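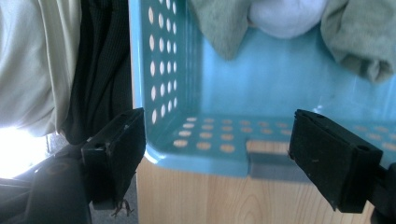

*Blue laundry basket, inside corner.*

Speaker notes, 9/15/18. Members' talk, main room. 40 minutes including questions.

**Start**

- Say who I am. Member since May, tool inductions on weeknights.
- The talk covers how we share the workshop: storage, bookings, inductions, money. Skip the history of the space, it's on the wiki.
- Ask people to hold questions on the laser until the end or we won't get past it.

**Storage**

- Every member gets one shelf spot. Label it with your name and a phone number. Unlabelled projects go to the bench by the roller door and get offered to everyone after 4 weeks.
- Timber longer than the rack goes home with you. No exceptions, including offcuts you're "coming back for".
- Batteries: lithium packs don't stay overnight, charged or flat. Take them with you.
- Paint and solvents go in the metal cupboard. If it's full, they go home too.

**Bookings**

- We moved from the paper sheet to Tretis. Show the login page, then the calendar. Slow down here — last time half the room was still finding the password email.
- You can hold one machine for one evening. Cancel if you aren't coming.
- The lathe and the bandsaw can't be booked back to back by the same person.
- Walk-ups are fine on anything with no booking in the next hour.

**Inductions**

- Three machines need one: lathe, laser, table saw. Everything else, ask whoever's on duty.
- Cường Vũ runs the lathe sessions. Put your name on his list by the kettle. He takes small groups and the list is long, so be patient.
- An induction from another space doesn't carry over. Ours has a different guard and a different emergency stop.
- If you've been away more than 110 days, do a refresher. It's short.

**Money**

- We have 69 paid members. Rent is covered, tool repairs only just.
- Laser tube: the quote from Jalell is in, and the one from Seneviratne should come next week. Don't give figures tonight, they aren't comparable until both include freight.
- Consumables tin: pay for what you use. Sandpaper and blades are what we lose money on.
- Don't get drawn into the extraction fan. It has its own meeting.

**Questions**

- Likely ones: parking, keys for newer members, whether kids can come on Saturdays (yes, with a parent, closed shoes).
- Repeat each question into the mic, the back row can't hear.
- Finish on time. The electronics group needs the projector and the long table.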